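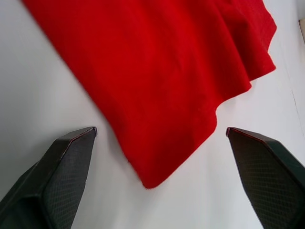

Drimeck Opens Free Hepatitis C Walk-In Testing in Tusville

FOR IMMEDIATE RELEASE

TUSVILLE – Free hepatitis C testing, no appointment, no insurance card. Starts this April at the Drimeck Community Health storefront on Kwofie Street, next door to the bus station. Doors open 8 a.m. every Wednesday.

The new service is called Gremeo. It covers a finger-stick test, a short talk with a nurse and, for anyone who needs it, a same-day blood draw for the follow-up test. Results from the finger stick usually come back while you wait. Adults 18 and up. Walk in, give a first name, take a seat.

Drimeck ran a smaller pilot out of its main clinic last year. 637 people tested. Of those, 17 were referred for treatment, most of whom told staff they had no symptoms and had never been tested before.

"People kept asking why they had to come all the way up the hill for it," said Karla Cuevas, program manager for Gremeo. "Two buses if you live on the south side. So we moved it downtown."

The goal for the first year is 1,000 tests. Funding is in place for that many, plus a part-time care navigator, Arnar Overgaard, who will help patients book treatment visits, sort out coverage and get rides.

Hepatitis C spreads through blood. Many people carry the virus for years and feel fine, and left untreated it can do serious damage to the liver. Treatment now is pills, usually for 8 to 12 weeks, and it cures most people who finish it. There is no vaccine for hepatitis C. Vaccines for hepatitis A and B are available and Gremeo nurses can give the first dose on the spot, while supplies last.

"I had mine found by accident, bloodwork before a knee operation," said Roland Hartley, a retired roofer and former Drimeck patient who will be at the front desk most weeks. "Took the pills, got on with it. I tell people the waiting room is the worst part and we have coffee."

What to know before you come:

Last walk-in is taken at 3:30 p.m.
No need to fast.
Spanish spoken at all times, other languages by phone interpreter.
Street parking on Kwofie is metered – the lot behind the building is free for patients, enter from the alley.
Results are confidential. A positive result is reported to the health department as state law requires, and staff will explain how that works before you test.

Groups and employers who want a testing day on site should write to Žydrūnas Rimkutė, outreach coordinator. Shelters and recovery houses get first pick of dates, then everyone else in the order recieved.

Media contact: Fiachra Ó Gríofa, communications, Drimeck Community Health. Interviews with nursing staff can be be arranged, mornings are best.

###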